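Notebook, February – paste trials, Petlow bench

Second batch of wheat starch paste for the lining tests. Same flour starch as last time, from the Stulosthorpe sack. Ratio 1 part starch to 4 parts water by volume, soaked overnight, then cooked in the double pan with constant stirring. It turned translucent after almost 10 minutes on the heat. Kept it on low for a further spell until it dropped from the spoon in a sheet.

Sieved twice through the horsehair. First pass left a fair amount of skin on the mesh, second pass clean. Let down with water to the thickness of single cream for the thin tissue, left stiffer for the board.

Strips pasted out on the Liao tissue and laid on offcuts of the old ledger paper. Grain checked by tearing, all strips cut long with the grain. Two sets:

Set A – thin paste, blotters changed at 2 hours, then left under weight.
Set B – stiff paste, blotters not changed.

Both out of the press at 72 hours. Set A flat, no tide lines, slight give at the corners when flexed. Set B has cockled along one long edge and the tissue has gone shiny where the paste pooled. The shine does not brush off. Peel test on one strip from each: A lifts with some fibre from the ledger side, B tears the ledger paper before the joint goes. Too strong for this job.

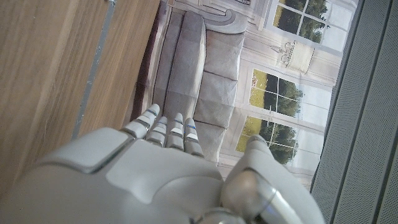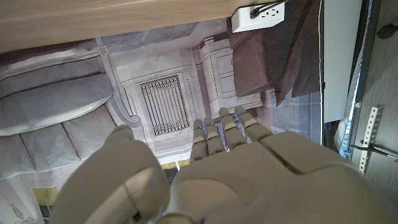

Board sample (Grerkora grey, lined one side only) has pulled towards the lined face as expected. Will line the reverse with the same weight of paper and press again before measuring the bow.

Leftover paste kept in the cold jar under a little water. Pour the water off before use and re-sieve. Throw out if it smells sour.

To do: cut more blotters, the present lot are stained at the edges. Repeat set B with the blotters changed, so that the paste is the only difference between the sets. Label strips on the back in pencil before pasting – two from set A had to be sorted out by their position in the stack.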